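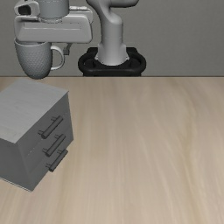 A gray mug held over a wooden tabletop.

How to Plan a Drive on the Tavares Track

The Tavares Track runs 117 miles from the town of Witbridge to the old cattle landing at Starance. Only the first 51 miles are paved. The rest is graded dirt, with sand in the low places and loose rock on the climbs. In the dry months a careful driver can do it in a high-clearance vehicle with four-wheel drive. In the wet it is closed, and the gates stay locked until the county has graded the worst parts.

These are the steps for a one-way trip with one night out, starting in Witbridge. If you want to come back the same way, double the food and read the fuel section twice.

1. Check that the track is open

The season usually ends in October, when the first storms reach the coast. Last year the upper gate was shut on 6th September after an early downpour, and several parties had to turn around at Dudeo Creek. Call the road office in Witbridge the afternoon before you leave. The board outside the office is changed by hand and can be a day behind.

Ask about the two river crossings by name, Dudeo and Lower Dudeo. "Open" on the board means the gates are open. It does not tell you how deep the water is.

2. Get the permit

You need a camping permit for any night spent past the end of the pavement. Pick it up at the road office, and keep the paper copy in the vehicle. There is no phone signal at the ranger hut, so a permit saved in your email won't load.

Write down your plate number, the number of people and the day you expect to reach Starance. When you get there, sign the book at the landing.

3. Fuel and water

Fill up in Witbridge. The pump at Starance has no regular hours and sometimes runs dry, so carry enough to get there and back to the pavement if you can. Low range in sand uses a lot more fuel than highway driving.

Carry 2 gallons of water per person per day. The creeks are fine for washing once you are above the crossings, but cattle use all of them, and the water has to be boiled or filtered before you drink it.

4. Tires

Stop at the end of the pavement, where there is a wide turnout on the left. Let the tires down there and check that the spare is still tight on its mount. The corrugations start right after the first cattle guard and go on for miles. Drop your speed and keep it steady. Trying to float over the top of them at highway speed is how most of the wrecked trailers on this road came to be there.

Bring a pump. You will want it again at Starance.

5. The crossings

Dudeo comes first. The bed is flat stone and the entry is gentle on both sides. Walk it before you drive it – if you can't walk across comfortably, wait. The level often drops overnight when no rain has fallen upstream.

Lower Dudeo is shorter and harder. The far bank is steep and rutted, and the water can hide a ledge on the right-hand side. Keep left, use low range second, and don't change gear in the water. Let one vehicle get all the way up the bank before the next one starts in.

There are crocodiles in the lower river. Look over the water from well back, stay away from the deep pool below the crossing, and don't clean fish or leave scraps near the bank.

6. Where to stop for the night

The best camp is on the bench above Lower Dudeo, reached by a spur that leaves the track a short way past the top of the bank. It has shade until midmorning and a view down to the tidal flats. Set up well away from the river. Fires are allowed in the stone rings only, and the permit will say so if a ban is on.

If the bench is full, keep going to the saddle under Mount Tavares. The summit is 3440 feet, and the saddle sits far enough up its side to be cool at night, even late in the season. The wind can be strong. Use the long pegs.

7. The second day

Start early. From the saddle the track drops through a dry gorge and then crosses open grassland to the coast. The gorge is one lane with passing places, and uphill traffic has the right of way. Sound your horn at the blind corner by the leaning rock.

On the grassland the wheel tracks split in several places. They nearly all join up again, but the ones closest to the coast end in mud. Stay with the fence line on your right until you see the tin roof of the old store.

Allow roughly five hours from the saddle to Starance with stops.

Corrections

Wing-yan Kan wrote in to point out that the gate at the end of the pavement now opens toward Witbridge, so pull up short of it. She also found the long-drop at the bench camp locked. Pack a shovel, and carry your paper out with the trash.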